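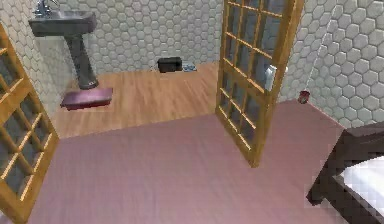
Bathroom with hexagonal wall tiles, seen past the open door

Plastusbridge Supper Club: minutes of the May meeting
Thursday, August 8, 2024
Typed up by the Secretary

The minutes of the last meeting were agreed, apart from the word "edible".

1. Soup night. Karard lentil soup was served to 6 tables. Members felt it needed salt. Members who had added salt felt it needed less. Recipe to be cut to 300 g of lentils and tried again.

2. Pie contest. The Latuheru onion pie won by 4 votes. A request for a recount was heard politely and refused.

3. Stock cubes. The club still owns around 342 of them, following the bulk order. Members are asked to take some home. Members who took some home last time are asked to stop bringing them back.

4. Oven. The Movar burns at the back and sulks at the front. Agreed to turn trays halfway through and to put off buying a new one until next year, as agreed last year.

5. Any other business. Custard was raised. Discussion held over.

Recent items
Bread swap: what went where
Jam labels, a reminder
Minutes of the spring lunch

Contact the club | © Plastusbridge Supper Club | Back to top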